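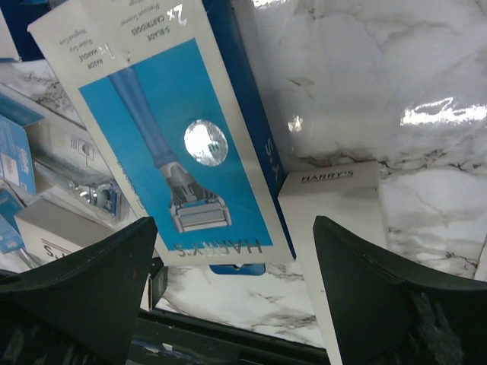
日本に住む外国人のための文章は、翻訳を増やすよりも先に、日本語の原文を直すべきだと私は考えています。私は翻訳の仕事をしている人間ですから、これは自分の仕事を減らす意見かもしれません。けれども、十年以上この国の紙を読んできて、考えはだんだんそちらに傾きました。絵があれば言葉はいらない、という物はたしかにあります。ハリーズの剃刀の箱は、逆さに置かれて文字が読みにくくても、青緑色の面に大きく剃刀が描いてあるので、何の箱か迷う人はいないでしょう。ところが生活の中で本当に困る紙は、絵にすることができない種類のものです。いつまでに、誰が、何をしなければならないか。しなかった場合はどうなるか。これは言葉で書くしかなく、その言葉が、しばしば大変に読みにくいのです。

最初に、私の経験を一つ書きます。日本に来て二年目の冬、住んでいた集合住宅の郵便受けに、排水管の清掃についてのお知らせが入りました。一枚の紙でした。私はそのころ、辞書があれば新聞を読める程度の日本語の力を持っていました。それで自信を持って読み始めたのですが、最初の段落は季節のあいさつで、次の段落は日ごろの協力への感謝でした。三番目の段落に、清掃の目的と、それが建物の維持のためにどれほど大切かということが書いてありました。私の知りたいことは、紙の下のほうの、表の、さらに下の注の中にありました。「ご在宅いただけない場合は、必ず事前にご連絡くださいますようお願い申し上げます」という文です。

この文の意味を、私は間違えて理解しました。「いただけない」が誰の動作なのか、よく分からなかったのです。「ご在宅」という言葉も、そのとき初めて見ました。私は、業者が来られない場合には業者から連絡がある、という意味だと思い、安心して仕事に出かけました。夜に帰ると、ドアに不在票がはさんであり、次の日、管理会社から電話がかかってきました。電話の人は少しも怒っていませんでした。それがかえって恥ずかしく、私は電話を持ったまま何度も頭を下げました。

このような話をすると、日本人の友人は「それは英語版を作らなかった管理会社が悪い」と言ってくれます。親切な意見ですが、私は賛成できません。理由はいくつかあります。

まず、あの紙に英語版があったとしても、同じ建物に住んでいた人の多くは助からなかったと思います。隣の部屋にはベトナムから来た若い夫婦がいましたし、一階にはポルトガル語を話す家族がいました。英語は私にとっては便利ですが、彼らにとっては日本語よりも遠い言葉でした。下の階の奥さんは、私が英語で話しかけると困った顔をして、日本語で「ゆっくり、お願いします」と言いました。彼女の日本語は工場で覚えたもので、敬語はほとんどありませんが、短い文なら電話でも大丈夫でした。

もう一つの理由は、翻訳は原文より分かりやすくなることができない、ということです。正確に言えば、なることはできますが、翻訳者にその権利があるかどうかは難しい問題です。私が勤めているファンドビーという小さな翻訳事務所では、この問題について何度も議論をしました。同僚のブレア・レノックスは、翻訳者は原文の順番を守るべきだという意見です。あいさつが最初にあるなら、英語でもあいさつを最初に置く。読みにくさも情報の一部である、と彼は言います。私は長いあいだ、彼は頑固だと思っていました。しかし今は、彼の言うことも半分は正しいと感じます。翻訳者が勝手に順番を変えて、大切な注意を上に移したとします。あとで問題が起こったとき、日本語を読んだ住民と英語を読んだ住民は、違う紙を受け取っていたことになります。直すなら元を直さなければなりません。

昨年の十二月に、私たちの事務所で小さな試みをしました。ある会社から預かった古い案内文を、許可をいただいて、日本語のまま書き直してみたのです。元の文章は255字あって、句点は一つしかありませんでした。これを四つの文に分け、期限を一番上に置き、あいさつを一行に縮めると、125字になりました。内容は何も捨てていません。消えたのは、「つきましては」「何卒」「賜りますよう」といった言葉と、同じことの二度目の説明だけでした。

書き直した文章を会社の担当の方に見せたところ、その方は長いあいだ紙を見て、「分かりやすいですが、これでは失礼に見えませんか」と言いました。私はこの質問を、今でもよく思い出します。日本語の分かりにくさの多くは、意地悪から生まれたものではありません。反対に、相手に失礼がないようにという気持ちから生まれています。ですから外国人の私が「敬語をやめなさい」と言うのは、他人の家に入って家具を捨てるようなもので、したくないのです。私は敬語が好きです。うまく使うことができた日は、一日気分がよいくらいです。

ただ、礼儀とは何かをもう少し考えてみたいのです。急いでいる人に、大事なことを最後に伝えるのは礼儀でしょうか。目の弱い人に、期限を小さな注の中で知らせるのは、礼儀でしょうか。読んだ人が恥をかくことがないように書くことも、私は礼儀に入れてよいと思います。そして、そのような文章を喜ぶのは外国人だけではないはずです。

このことを教えてくれたのは、ナナ・ドグベという友人です。彼女は介護の施設で五年働いています。施設では、入居者の家族に毎月お知らせを出します。ある月、書く当番が彼女に回ってきました。彼女は敬語に自信がないので、短い文だけで書きました。「面会は二時からです。マスクをしてください。おみやげの食べ物は、先に職員に見せてください。」このくらいの文章です。上司は、これを出してよいものか迷いましたが、時間がなかったのでそのまま出しました。すると、八十歳に近いある入居者の妹さんから電話があって、「今月のは読みやすかった」と言われたそうです。ナナは、外国人が書いたことを笑われたのだと思い、しばらく落ち込んでいました。ほめられたのだと分かったのは、翌月のお知らせが元の形に戻り、同じ方から「前の人はやめたのですか」と聞かれたときでした。

「やさしい日本語」という考え方があることは、もちろん知っています。難しい言葉を避け、文を短くし、漢字にふりがなをつける、という書き方です。これが広まったことを私はありがたく思っていますし、役所の窓口で助けられたことも一度ではありません。それでも、一つだけ不満があります。多くの場合、「やさしい日本語」は別の紙になっているのです。普通の日本語の紙があり、その隣に、ふりがなの多い、たいてい文字の大きい、ときどき動物の絵がついた紙があります。私はどちらを取るか、いつも少し迷います。窓口の人が私の顔を見て、やさしいほうの紙を渡してくれるときは、迷うこともできません。

別の紙にすることには、実際の問題もあります。二つの紙があれば、片方だけが新しくなることがあります。去年の料金がやさしい紙にだけ残っている、という例を私は自分の目で見ました。また、やさしい紙は短いために、例外の説明が抜けることが多いのです。自転車置き場の案内で、普通の紙には「年度の途中で解約した場合は返金がある」と書いてあり、やさしい紙には何も書いてありませんでした。やさしい紙だけを読んだ人は、返してもらえるはずのお金のことを知らないままになります。簡単に書くことと、少なく書くことは、よく混同されます。

反対の意見も紹介しておかなければ公平ではありません。ノリーン・オグリーファさんは、私の最初の日本語の先生の一人で、外国人が外国人に日本語を教えるという珍しい教室を開いていました。彼女は私の意見を聞くと、強く反対しました。学ぶ人は難しい文章にぶつかって上達するのであり、社会が先に石を拾ってしまえば足は強くならない、というのです。たしかに私自身、あの排水管の紙のおかげで「ご在宅」という言葉を一生忘れなくなりました。教室で33人の学生に配られた単語表のほうは、一つも思い出せません。

しかし、私は先生にこう答えました。石につまずいてよい場所と、よくない場所があります。小説の中でつまずくのは楽しいことです。古い手紙や、法律の歴史の本でつまずくのも、勉強になります。私は今でも、分からない文学作品を分からないまま読むのが好きです。けれども、薬の袋や、避難の案内や、保険の更新の紙は、練習の場所にしてはいけません。そこでつまずいた人が払うものは、授業料としては高すぎます。先生はしばらく黙って、「あなたの日本語は、理屈を言うときだけ上手になる」と言いました。意見は変えてくださいませんでした。

もう一つ、よく聞く反論は、機械翻訳があるから問題はもうすぐなくなる、というものです。携帯電話を紙に向ければ、画面に自分の言葉が出てきます。私も使いますし、使う人を責めるつもりはありません。ただ、仕事で毎日その結果を見ていますと、機械が間違える文と、人間が間違える文は、かなり似ていることに気がつきます。主語がなく、敬語が三つ重なり、条件の中に条件が入っている文です。「いただけない場合」の文を試しに入れてみたことがありますが、二回試して二回とも、留守にするのが誰なのか、はっきりしない英語が出ました。短くて主語のはっきりした日本語を入れれば、どの言葉にもよく訳されます。つまり、原文を直すことは、機械を使う人にとっても一番の近道になります。

では、具体的にどうすればよいのでしょうか。大きな制度を作る話は、私の力を超えています。私が望むのは、もっと小さなことです。お知らせを書く人は、書き終わってから、紙の一番上だけを読んでみてください。そこに、読む人がしなければならないことと、その日付があるかどうかを見てください。何もしなくてよいお知らせならば、「お手続きは必要ありません」と最初に書いてくださると大変助かります。この一文がないために、辞書を引いて一時間かけて読み、最後に何もしなくてよいと分かったことが、私には数えられないほどあります。あいさつは、下に置いてもあいさつです。手紙の最後に心のこもった一行があれば、私はむしろそちらのほうを温かく感じます。

それから、動作をする人を省略しないでください。日本語では主語を言わないのが自然だと、どの教科書にも書いてあります。話すときはそのとおりです。相手の顔がありますし、分からなければ聞き返すこともできます。紙には顔がありません。「ご連絡ください」の前に「お客様から管理会社へ」と入れるだけで、昔の私のような人が一人救われます。少しくどい文になるでしょうが、くどさは、間違えられることに比べれば小さな欠点です。

二重の否定についても一言だけ。「提出がない場合は、希望しないものとみなします」という文を、私は最近の健康診断の案内で見ました。日本人の同僚に読んでもらいますと、正しく理解していましたが、途中で一度、目が戻りました。母語の人の目が戻る文は、外国語の人にとっては壁です。「希望する人は出してください。出さない人は受けられません」で十分だと思いますが、これを失礼だと感じる方は、おそらくいらっしゃるでしょう。どこまでが許されるのか、正直なところ、私にはまだよく分からない部分があります。丁寧さの感覚は、外から来た者には最後まで手の届かないものかもしれません。

以前、このような意見を短く書いて地域の新聞に送ったところ、読者の方から手紙をいただきました。その方は、「日本語を読めるようになってから住むのが順序ではないか」と書いておられました。きれいな字の、たいへん丁寧な手紙でした。時候のあいさつから始まり、私の健康を気づかう言葉があって、三枚目になって初めて、私の意見に反対だということが分かりました。私は返事を書きました。勉強は続けます、と書きました。実際に今も続けています。ただ、人は言葉を覚え終わるまで、病気になるのを待つことも、水道を止めておくこともできません。子供が生まれるのも、家賃の払い方が変わるのも、勉強の途中です。

今の住まいの郵便受けに、先週、また排水管の清掃の紙が入っていました。違う町の、違う管理会社の紙です。一番上に季節のあいさつがありました。私はもう間違えずに読むことができますが、日にちを探すのに裏まで見ました。管理会社に手紙を書こうと思い、下書きを始めましたが、「突然のお手紙にて失礼いたします」の次が長くなり、用件がまだ一行目に来ていません。今夜、もう一度書き直すつもりです。

セナン・フェラン（翻訳者）
2023年11月12日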